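Plakoveo Introduces Plalitz Suture Practice Pad

FLOLGATE, 1 Jul 2024 - Plakoveo today announced the release of Plalitz, a soft synthetic tissue pad for people learning to close wounds. The pad goes on sale this week to teaching hospitals, surgical skills labs and nursing schools.

Plalitz has a pale, rubbery surface that can be cut, stained and stitched. Instructors make the incision themselves, at the length and angle the lesson calls for, and add red dye along the edges to stand in for blood.
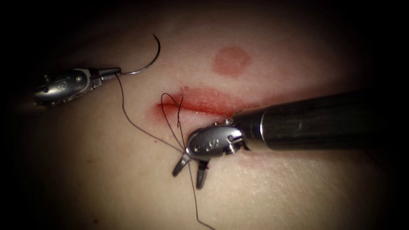 Plakoveo Press Office

A curved needle and a dark thread show up clearly against the pale surface, and so does the cut. Plakoveo chose the color after early users said that darker pads made it hard to see where the needle had gone in. The surface has a low shine so that overhead lights do not wash out the work area.

The pad was tested at the Marino Skills Center beginning in January. A total of 102 trainees used it in their regular practice sessions, starting with single stitches across a short, straight cut and moving on to longer closures. Instructors were asked to report on how the material held a stitch, how it tore when a stitch was pulled too tight, and how well the dye stayed where it was put.

Plakoveo made two changes as a result. The top layer is now slightly thicker than in the first version, and the base has been made heavier so the pad stays in place on a table without clips. The dye recipe is unchanged. It spreads a little when touched, and instructors at Marino asked that it stay that way so trainees would get used to working near a smeared edge. 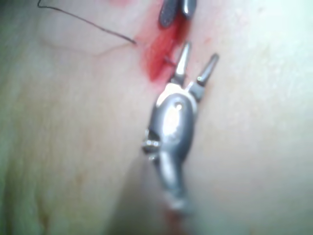

Open instrument jaws near a red-stained incision during stitching practice.

Each pad can be cut in several places before it has to be replaced. Stitches should be snipped and pulled out before the pad is stored. Dye left on the surface overnight may leave a mark, but this does not affect how the pad handles.

Plalitz is sold in boxes of five at $59 per box. Every box comes with a bottle of red dye and a printed guide with seven practice exercises. Needles, thread and instruments are sold separately. The pad is for training only and must not be used in patient care.

Orders placed through the Plakoveo website ship from the company's warehouse in Flolgate. Schools and hospitals that want to try the pad before ordering can ask for a sample through the sales desk.

About Plakoveo

Plakoveo makes practice materials for medical and nursing education. The company is based in Flolgate.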